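Household Tips: Election Season at Home

Last updated 3 August 2021

Every campaign season fills the house with paper. There are mailers, sample ballots, petition copies, fundraising letters, and the notes you took when someone knocked on the door. These are the habits that have worked in our house in Muscombe through several rounds of local races and one long fight over a rezoning on Montoya Street.

Set up one spot for the mail

Pick a tray or a shallow box and put it where the mail already lands. Everything political goes in there unopened until you have time for it. Once a week, go through the tray with a recycling bag next to you. Keep anything from the county election office, anything with a deadline on it, and one mailer per candidate. The rest can go.

Tear off the address panel before you recycle. Donation forms often come with your name, address and a code already printed on them, and those should go through the shredder. If you don't own a shredder, soak the pages in a bucket overnight and they will pull apart by hand in the morning. 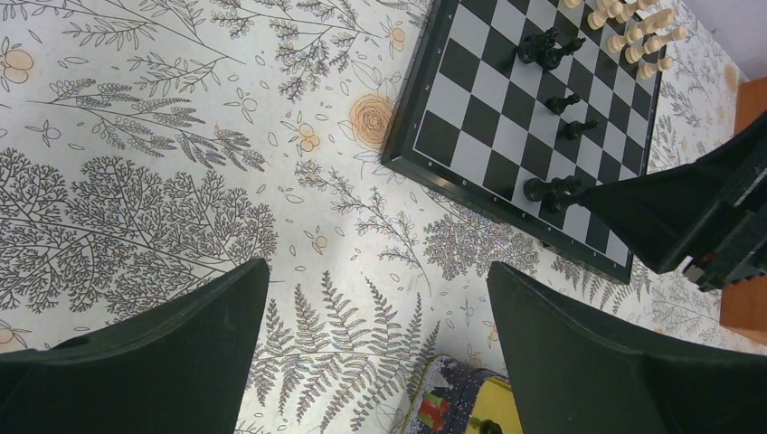
Magnetic chessboard, with some of the black pieces on their sides.

Keep a call log

If you phone your council member or state representative more than once a year, write the calls down. A spiral notebook is fine. Put the date, the number you dialed, who picked up, what you asked for and what they said they would do. Leave three blank lines under each entry for the follow-up. I used loose sheets for years and lost most of them, including the one I needed for the rezoning hearing.

Write a short script before you dial. Mine runs to 90 words at most, and I read it straight off the page. Give your name and street first, then the bill or agenda number, then what you want.

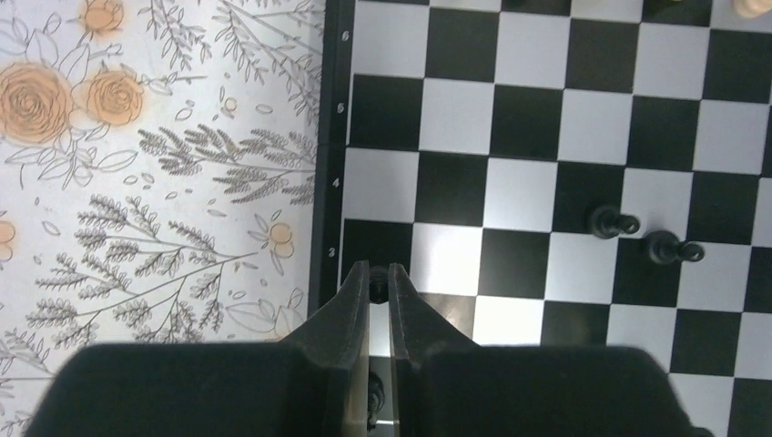 For letters, keep a small supply in one drawer: plain envelopes, stamps, a pen that doesn't skip, and a list of office addresses taped inside the drawer front. Check the list in January, when new people have been sworn in and the room numbers may have moved. A handwritten page is welcome in most local offices, but print if your cursive is hard to read. Make a copy before you seal it. A phone picture counts as a copy if you move it to a folder where you can find it again.

Yard signs

Bring signs in before you mow. Push the wire legs straight down, and on dry ground pour a little water on the spot the night before. If the legs bend, lay them on a concrete step and tap them flat with a mallet.

To clean a plastic sign, use dish soap and a soft cloth. Scouring pads take the ink off. Dry both sides before stacking or the faces will stick together. Store signs flat under a bed or on top of a wardrobe, with newspaper between them. Wire legs go in a separate bundle tied with string, points all facing the same way, and a cork or a piece of old hose over the ends if there are children in the house.

Ask the campaign if it wants its signs back before you throw any out. Local candidates who plan to run again often do.

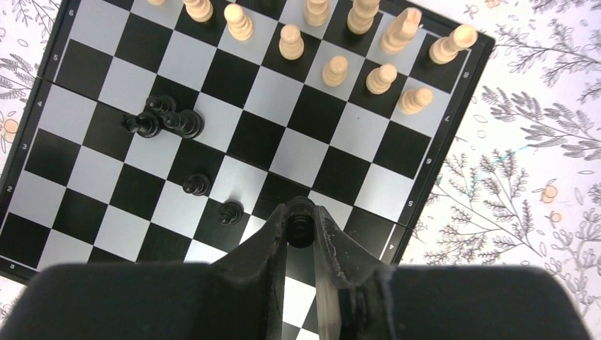
Reading a long ordinance at the kitchen table

Our town's last budget packet ran past 100 pages. Print the table of contents and the sections you care about and leave the rest on the screen. Use two colors of pencil, one for things you want to ask about and one for words you need to look up. Definitions are usually near the front — read those first, even if they are dull.

Clip related pages together with a slip of paper on top saying what they are. I keep mine in a Rostar accordion file with one pocket for each issue, and when the issue is settled the pocket gets emptied except for the final vote and my own letters.

If you plan to speak, read your comments aloud with a kitchen timer running. Our council allows 3 minutes. Cut until you finish with a little time left over. Large type helps, and so does numbering the sheets.

Petition pages and clipboards

Use a clipboard with a cover so that names aren't showing between signers. Carry two black pens. Never fill in a line for someone else, even a spouse standing next to you, and keep finished sheets flat in a folder until you turn them in.

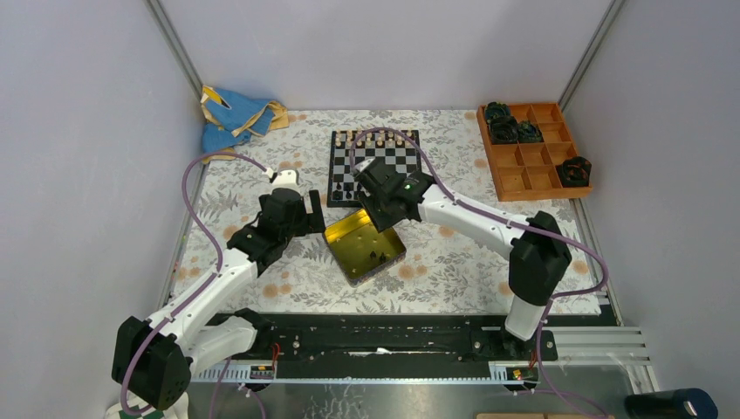
Reet Dzene writes that she keeps her call log on index cards instead of in a notebook, one card for each office, and takes only the card she needs to the meeting. She also says to write the clerk's direct number on the back of every card.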